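Plisstead Makerspace Forum > Projects > Arm build (shared bench)

lumadside
Jun 11, 2022
Update on the arm. Wrist is printed, waiting on two bearings, so I'm doing all the gripper stuff in sim for now. Loaded a kitchen scene and dropped the wrist cam between the fingers. Physics runs ok, 200 steps a second on my old desktop. Problem is the view. Palm eats the bottom of the picture and I can't tell how far off anything is. 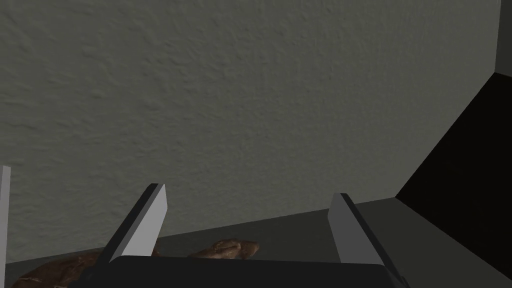
Wrist cam view in sim, gripper open. Brown lumps are the targets.

Camera pitch is 5 degrees down right now. More? Less? Don't want to reprint the mount twice.

ugwu
Move the camera back, leave the pitch alone. You're losing the bottom of both lumps behind the palm, tilting wont fix that.

zakov_r
Disagree. Back means a longer bracket and that thing will wobble. Ours did. Pitch it down more and live with it.

Also what are those, meatballs? bread?

lumadside
Rolls I think?? Came with the asset pack, file name is just a number. Bracket is 287 g already with the camera on so yeah not keen on longer.

ugwu
Wobble is a stiffness thing, add a rib. And your fingers are flat plates - on something lumpy and round you get hardly any contact. I'd sort that before the camera.

zakov_r
Flat is fine for a first go. Stick some foam on the real ones.

ugwu
Foam isn't in his sim tho. So whatever he tunes in there is off.

lumadside
Ok fair. Left a grasp script going last night, 1,315 tries, havent looked at the log yet. Will post numbers for flat fingers first, then a curved set.

zakov_r
What's the black bit on the right? Missing texture?

lumadside
No idea, could be shadow. Only one light in there. Will add another and see.

ugwu
Do that before you run anything off the camera. And post the bracket file, I'll draw the rib in tonight.

lumadside
Its in the shared folder, arm/wrist/v3. Ignore v4, holes are wrong.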